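Visit notes, Vadcombe student robotics open day, 10th October

I went because the flyer promised "autonomous sorting by students" and I have sat through enough of these to want to see it up close. Parking was easy. The sign-in table wanted my email twice.

## The sorting project

Myung-ja Shin's group has the bench by the windows. They call the arm Diso. Their goal for the year is to have it pick small parts and drop them in a bin, and they told me they had logged 346 practice runs since April. I asked how many ended with the part in the bin. They're "still going through them." That number should have been on the poster, which had plenty of room for it.

The arm's own view goes to a monitor, and I spent most of my time at that. It's a decent way to judge how much the thing has to work with. A white bin on a dark top is about as easy as it gets, and even so the textured bottom goes blurry and there's a wide pale glare down it. I asked whether they had tried a clear bin, or a white one on a white table. They had not.
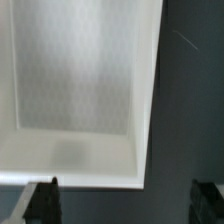

## Money and claims

The club spent around $3,000 on this, and $2,000 of that was the arm. Edith Restrepo, the faculty adviser, was straight with me: most of the budget request talks about warehouses, and none of the students has been in one. I'd cut that page.

## Would I go back

In the spring, maybe, if they post a success rate. The students answered questions better than the handout did. Coffee ran out by 11.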